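MEDIA RELEASE – for immediate use
May 16, 2020

Kistona Hall opens its doors to packing for Deltbridge households

Nerner, the community packing and moving service, has taken over the main floor of Kistona Hall and is packing household boxes there from this week. Kitchen starter boxes first, linen boxes after that. Free to Deltbridge residents who have had to move house since March.

Target for the first run is 1,000 boxes. Orders already in: 1,050. So yes, we are behind before we start, and more hands and more stock are both welcome.

What goes in a kitchen box – two saucepans, a frypan, plates, bowls, mugs, cutlery, tea towels, a can opener. Everything washed and wrapped before it is packed. No knives loose in boxes please, wrap and label them.

"We did the first 100 out of my mother's garage and you could not open the car door," said Aparecida Barbosa, who runs packing for Nerner. "Now we have a proper floor and a ceiling you can't touch. Tall things can go in standing up."

The hall was picked for its open floor and the height of it, and for the double doors at the end, wide enough to bring trolleys straight thru. Packing stays at ground level.

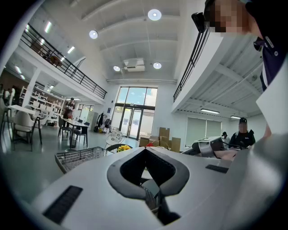 Sizes matter more than people think. Small boxes for crockery and books, large ones for bedding and lampshades, nothing so heavy that one person can't lift it. Flattened cardboard is taken as well as made-up boxes, any colour or brand, as long as the bottoms are sound. Tape is supplied by Shakya, who have also lent 2 trolleys for the length of the run.

Zuleica Barbosa is handling drop-offs. Ring before you come, dont leave bags outside the doors overnight. Donors are asked to keep their distance at the entrance, put items down and step back, a packer will bring them in.

Still needed: mugs, saucepans with lids, clean single-bed sheets, packing paper, marker pens. Not needed: glass vases, electric blankets, anything chipped.

Collections are by appointment only. Households already on the list will get a text with a time and do not need to re-register.

Media wanting to visit the hall or speak with the packers should contact Zuleica Barbosa at Nerner, Deltbridge. Interviews by phone preferred.

ENDS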